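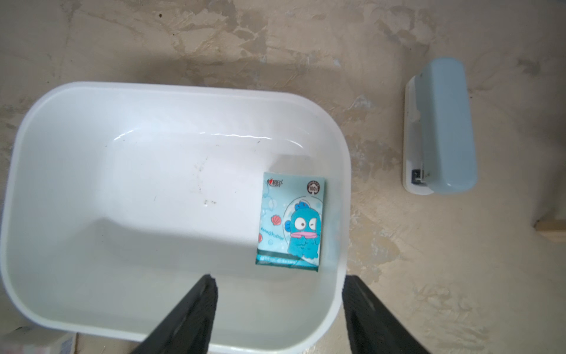

Tissue packet in the basin, fingers open, as the wrist camera gives it to me.

I promised to some readers in June that I will write about the two sets of gripper fingers, the Vonitz and the Hovach. I needed more time than I thought, so it is posted only now, 8/27/19.

For the comparison I use pocket tissues. They are cheap, they are soft, and they change their shape when you squeeze them. A stapler is much easier, because it is hard and it stays the same all day. With a tissue pack the fingers must close enough to hold it but not so much that the plastic wrapper folds and slips away.

The Vonitz fingers are stiff and have a flat tip. They go well under the edge of a pack when it lies on the floor of the tray, but I must come down very straight. If I am tilted even a little, one finger touches first and pushes the pack to the side. The Hovach fingers bend more. They forgive a bad angle, but near the rim they are too wide for my taste.

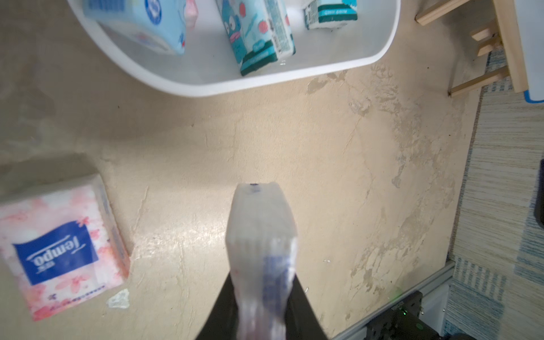
Reading time: 2 min

The second thing I wanted to compare is the camera. My friend Eftychia Alexiou says that one good view from above is enough. I tried her way for a full evening, and then I put the wrist view back. From above I know where everything is, but I don't know how deep the fingers are around the pack. On the wrist I see the pack between the fingers, and I can correct before I lift. The bad side is the blur: when the arm moves fast, the printing on the pack becomes difficult to read. For this I reduced the speed of the wrist joint to around 56 per cent and I am content with it.

I also changed the controller from the Carvalho to the Sinix. The Carvalho waits a moment before it closes the fingers — small, but you feel it in your hand when you are teleoperating. With the Sinix I don't feel this.
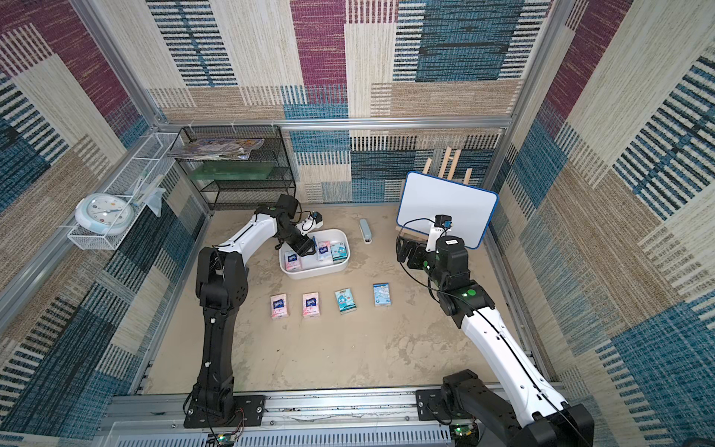
Both arms on the front rail, the left one over the tray.

The left arm does most of the picking, and the right one I keep for the objects on its own side. I don't like when they cross over the tray, and I have not found a good rule to prevent it. Spyros suggested a line in the software which neither arm may pass. It is simple, so I will try it first.

For now I stay with the Vonitz fingers and the Sinix controller. If somebody has used the Hovach with a thin rubber layer on the tips, please write me in the comments which thickness you took and how you glued it.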